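Water rings on a pale oak table, how do I get them out??

Posted by Hrvoje Softić

Hi all. Bought a big oval oak table secondhand in July, light finish, lots of grain showing. Seller said it was "oiled, I think." I have no idea what it is. Already got white rings on it from glasses, plus one darker one near the end where a plant pot sat over a long weekend (my fault).

Tried so far: damp cloth, nothing. Mayonnaise, because my aunt swears by it. Smelled like a sandwich for 2 days and the ring is maybe fainter, maybe not. Don't want to sand if I can avoid it, never sanded anything bigger than a shelf. Also no garage, so whatever I do happens in the kitchen.

What do I try next, and how do I find out if its oil or varnish? Budget 25 bucks, could stretch a bit. 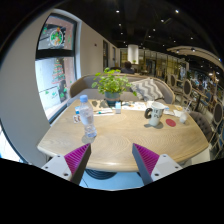
Costel Dumitrescu
Find out the finish first, everything else depends on it. Put a drop of water somewhere out of sight, underside of the edge is good if they finished it there. Leave it 4 minutes. Sits up in a bead = varnish or lacquer, most likely. Soaks in and goes dark = oil, or bare wood.

White rings are moisture caught in the finish. Dry iron, low, no steam, clean cotton T-shirt folded double, press for a few seconds, lift, look, repeat. Go slow. I've done this on lacquer and on old shellac and both came up fine, but shellac softens with heat so keep the thing moving and don't lean on it. If the shirt sticks, stop.

Dark ring is another story. The water got into the wood itself and oak goes black when it meets water and iron. You'll need oxalic acid for that, sold as wood bleach. It only works on bare wood so the finish has to come off there first. Gloves, eye protection, window open, follow the label. Would not do that one on the same day as the iron.

Hrvoje Softić
Thanks! Did the drop test, it beaded. So varnish? Iron tonight.

Milovan Babić
just buy a tablecloth lol

Despina Dervishi
Mostly agree with Costel but if it's a water-based varnish be careful with the iron, some go cloudy. Hair dryer on low is safer, takes ages though. I did 16 minutes on one ring at my mother's and my arm was dead.

Other thing that worked for me was a non-gel white toothpaste, tiny bit, on a soft cloth, with the grain. It's a very mild abrasive. Wipe off, dry, then a bit of paste wax. I used Brodura because it was on the shelf, any clear one will do. It can leave a shinier patch so try it somewhere dull first. And skip the mayo, the oil in it just hides the ring for a while and then you're back where you started.

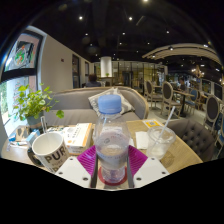
Once the rings are out you have to stop making new ones, and that's the boring part. We went through every kind of coaster. Cork is good but crumbles. Stone ones look nice, sweat underneath and scratch if there's grit. Felt is what I ended up with for glasses. Whatever you pick, get it wide enough for the thing standing on it. A round disc like the red one under that bottle is all it takes, and mugs need one too, a hot mug straight on the varnish is how I got my worst mark. Wipe spills right away, dont leave a wet cloth lying on it either.

For the dark ring I'd honestly leave it a few months, see if it bothers you. Spot stripping on pale oak is hard to blend back in, the new patch nearly always comes out a different shade, and then you're refinishing the whole top.

Hrvoje Softić
Iron got two of them out completely! Third one is stubborn, will try the toothpaste on that. Leaving the plant ring for now, there's a fruit bowl over it.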